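Chapter 4
The Work Table: Surfaces, Stands and Small Trays

Learning goals
After you study this chapter, you should be able to choose a surface for small work, place a stand on it so that it does not travel, and decide where the clear and transparent items must go.

In Chapter 3 we followed the parts from the delivery door to the shelf. Now they arrive at the table, and many beginners think that the difficult part is finished. My colleague Corrado Mazza taught in the packing room at Kedamska for many years, and he used to begin his first lesson by asking the students to find a transparent lid on a white table. They needed more time than they expected. I have kept this exercise, and you will find it at the end of section 4.2.

A work table is a simple object, but it has to answer several questions. How much of the top do you really use? What color is it? Where does the hand come in, and from which side? In the packing room at Kedamska the tables have a top 3000 millimeters long, and two people share each one. When Ryan Crabtree studied these tables for his course report, he wrote down 2853 movements of small objects during one week. Most of them happened in a strip 400 millimeters deep, close to the front edge. The rest of the surface was used mainly for things that somebody wanted to put away later.

We will use three words often, so let us fix them now. A stand is a low base that keeps its place while other things come and go. A recess is the part of a stand or tray that lies lower than its edges. A free zone is a piece of table which we leave empty on purpose, so that an object can be put down without looking for a place first.

The color of the top matters also. A white surface shows dust and dark screws very well, and for this reason it is popular in teaching rooms. It is less kind to clear plastic. A dark stand gives the eye a fixed point – you know where it is even when you look at something else – but its recess can be in shadow, and small pieces inside become hard to see. Section 4.3 returns to this problem and compares the lamps of Pace and Zamden.

Before you continue, look at the table where you are sitting. Make a short sketch of it from above, with the free zone marked in pencil. Keep the sketch, you will correct it in section 4.5.

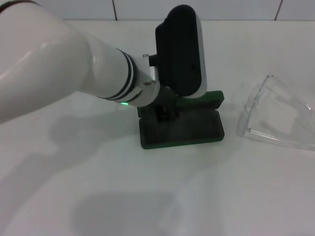
Figure 4.1 A dark green stand on a white tabletop, with a clear plastic object to its right.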